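Speaker notes: How a county fills an empty seat
Skesside Civic Evening, June 30, 2021

Slide 1. Start
Welcome, phones off, restrooms are down the hall on the left. Say up front that I'm covering appointments to the county board. Elections were last month's talk. Questions at the end, except if a term is unclear.

Slide 2. Why a seat comes open
Resignation, death, moving out of the district, taking another office. Most of ours have been resignations. The seat isn't open when someone announces they plan to leave. It's open on the date in the letter. In May the paper ran the Entili district seat as vacant while the member was still voting.

Slide 3. Who picks
The remaining board members, by majority vote in open session. The party can send a name but the board doesn't have to take it. If the board ties, the clerk schedules another vote. If it still can't decide, the seat goes to a special election. Pause here, people usually want to write this down.

Slide 4. Who can apply
Registered voter, lives in the district, no current county contract. Applicants need 100 signatures from district residents. People ask if the same person can sign for more than one applicant. Yes.
Mention the form. It's 2 pages, and the second one has to be notarized. This is where applications get thrown out.

Slide 5. The Tiltanetti seat
Go slowly. Tiltanetti is the smallest district, 700 registered voters, so 100 signatures is one voter in seven. In Entili it's a much lower bar. Some people think the number should be a percentage. Give both sides. Against: a fixed number is easy to check, and changing it means amending the charter.

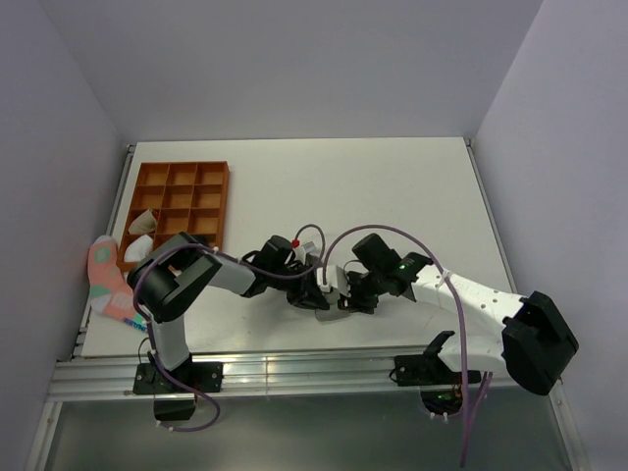

Slide 6. Interviews
Interviews are public. The board asks every applicant the same list of questions, then each member gets a follow-up. Anyone can watch from the gallery or on the Zedivex stream. Written comments go to the clerk by noon the day before. Comments that come in later are filed but not handed out.

Slide 7. After the vote
The new member is sworn in at the next regular meeting and serves until the next general election, even if the original term runs longer. Committee seats don't carry over. The chair assigns those again.

Slide 8. Where to look things up
Clerk's page, charter article on vacancies, minutes archive. Handouts are on the table by the door. If time is short skip the minutes archive and go to questions.

Likely question: can the board leave a seat empty? Only until the deadline in the charter.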